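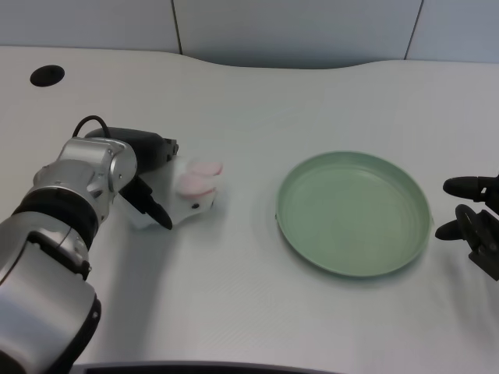
By T. Panagiotou
16 February 2018

The Branda paper mill opens its doors twice a year, once in November and once in February, and this time I got a place on the morning tour. You sign up at the front gate in Vindton, where they hand you ear plugs and a pair of safety glasses. Shoes have to be closed at the toe. One man was sent back to his car for boots.

The tour starts in the yard, where the bales of waste paper are stacked. Most of it is office paper and cardboard from the towns along the river. It goes up a conveyor into the pulper, a big round tub that chops it with water until it looks like gray oatmeal. Staples and tape are pulled out at the bottom. The smell is mild, a bit like a wet basement.

From there we walked along a raised platform beside the paper machine. It is 156 feet long and was put in when the mill switched from writing paper to wrapping paper. The wet end is loud and warm. The sheet comes off the wire very thin, passes between felt rollers, and then goes over the drying drums. You can't hear the guide in this part, so she stops at a glass booth halfway down and explains it there.

The roll store was my favorite stop. Each finished roll is wrapped, weighed and labeled before it goes out, and the floor is marked with lanes for the forklifts. A large share of the stock goes to a packing firm in Skistolitz – mostly brown kraft, with some white for bakeries.

We also saw the testing room, where strips of paper are pulled until they tear and the result is written on a card. Visitors can try one. Mine tore at 72 on the dial, and the white bakery grade went well before that.

The whole visit took roughly 2 hours. Parking is free but the lot is small, so come early or use the gravel area across the road. There is a lot of stair climbing and no elevator to the platform. Coffee is served in the canteen afterward, and you can buy ends of rolls by the gate – cash only.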